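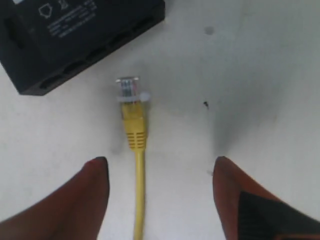
One student wrote in after the last session that the reading seems to contradict itself: it says a switch sends traffic only where it needs to go, and two pages later it says a switch sends some traffic everywhere. Both statements are correct. They describe different moments, and most of this week's notes deal with the difference.

Week 4: Switching on a Local Network

Reading: course pack, the chapter on Ethernet. Skip the section on token passing.

How a switch learns

A switch starts with an empty address table. When a frame comes in on a port, the switch reads the source address and writes down which port it came from. It then reads the destination address and looks it up in the same table.

If the destination is listed, the frame goes out that one port. If it isn't listed, the frame goes out every port except the one it came in on. This second case is called flooding. Once the other device answers, its address gets recorded too, and the flooding for that pair stops.

Broadcast frames are always flooded. There is no address to learn for them.

Entries don't stay in the table forever. If a device is silent long enough, its entry is removed, and the next frame sent to it is flooded again. This is normal and doesn't mean anything is wrong.

Collisions

Older networks used hubs, which repeated every signal to every port. Two devices sending at once would collide and have to wait and try again. On a switch, each port is its own collision domain. With full duplex on both ends, collisions do not happen at all. If you see collisions counted on a full-duplex link, suspect a duplex mismatch — one side set by hand, the other set to auto.
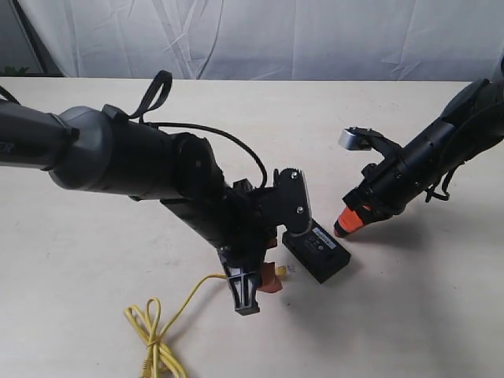
Loops are a more serious problem. An Ethernet frame has no hop limit, so a broadcast that enters a loop keeps going around until something breaks the loop. Two switches joined by two cables are enough to cause it. Spanning tree prevents this by blocking one of the paths and opening it again if the other one fails.

Worked case: the Tavley office

The Tavley office has two floors and one switch on each. The capture file for this exercise holds 2912 frames, taken on an access port on the lower floor. Of these, 856 are broadcasts and 193 are unicast frames addressed to a device on some other port.

Work through these points before lab:

Explain how the 193 frames could reach a port where they don't belong.
Work out the broadcast share of the capture.
Say what you would expect to change if the floors were put on separate VLANs.

Cable length

Copper runs should be no longer than 100 meters, patch cords included. The Gradgate warehouse plan in the course pack breaks this rule in one place. Find it and mark it on your copy. Fiber is covered in week 6.

Bring the Tavley capture to lab with your answers written out. The Gradgate plan is due the week after.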